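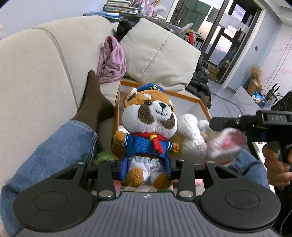
Welcome back to the planning half of the module, the half with the spreadsheets in it. Last time we got as far as deciding what you'd want a robot to learn, and today I'd like to talk about what you'd have to buy before it learns anything at all. I'm starting with this because every year the budgets I'm handed have one enormous line for the robot and then a little crumb at the bottom marked "misc". Hand-held grippers live in that crumb, and so do the things they pick up! A plush dog in a sailor suit costs next to nothing compared with the gripper closed around it, but somebody still has to choose it, pay for it and put it on the list, along with the crocheted bunny lying next to it and the cardboard box behind the pair of them. So, props get their own line. Please.

Let me take the lines in the order I'd fill them in myself.

Grippers

Work out first whether your tasks need one hand or two. Folding, bagging, holding a box steady while you put something in it, all of those want two, and two hands means two grippers per person. Then add a spare. I used to say one spare for the whole project and Spyros Obradović (he ran our workshop for years) used to laugh at me, and he was right. Pivot screws work loose, pads wear, and if your only spare is already out on loan you've got people on full pay drinking tea. My rule now is one spare per working pair, plus a small bag of screws and pads bought on the same order so you only pay delivery once.

Do ask the supplier what the pads cost on their own. If they can't tell you, I'd take that as a warning about the rest of the parts.

Props

Set a figure and stick to it. For the Brolberg exercise you have 1000 pounds for everything, and I'd like to see 47 of those pounds go on soft toys, cloths and boxes. It goes further than you'd think if you're happy in charity shops. Buy things that differ in the ways your gripper will care about: squashy and stiff, smooth and fluffy, something with a hat or a frill that catches. Keep receipts in one envelope. Adaeze Bashir in finance will love you for it, and she is a very good person to be loved by.

Rooms

People forget rooms because they already have one. A lab bench is fine for getting started, but a real sitting room, with a sofa to lean against and cushions and plants and books all over the place, gives you a lot that a bench doesn't, and you may have to pay for it. Ask for the daily rate, ask whether that includes heating, and ask about the stairs (our old place on Iyamu Road was built in 1948 and had no lift, and I carried every box up it). Allow an hour at each end for setting out and tidying away. That's paid time too.

People

This will be your biggest line, bigger than the hardware on almost any project of this size. Count the hours of holding the gripper, then add breaks, then add training. Sitting on the floor for a long stretch is tiring and so is squeezing a handle, so don't plan a full day of it for anyone. I plan for half days with a change of task in the middle, and I've never regretted it.

Storage and the dull bits

Drives, chargers, a lockable cupboard, labels. Get two quotes for the drives. Tanko Odukoya's group last year left chargers out of their plan completely and had to come back for more money in June, which is an awkward email to write, so write it in now.

What to leave out

The robot itself, for this exercise. I know! But you can hire time on the arm at Venelia once you've got something worth running on it, and a hire line is much easier to defend than a purchase you might not use until the second year.

For the seminar

Read the Brunia case in your pack, all 17 pages, including the appendix with the quotes. Draft a one-page budget using the headings from today, with a sentence beside each line saying how you got the figure. Guesses are fine if you label them as guesses. Yetunde Ogundipe is taking the first group and Chiamaka Balogun the second, and both of them will ask about your spares, so have an answer ready. Bring a printed copy, as the projector in the seminar room is still away being mended.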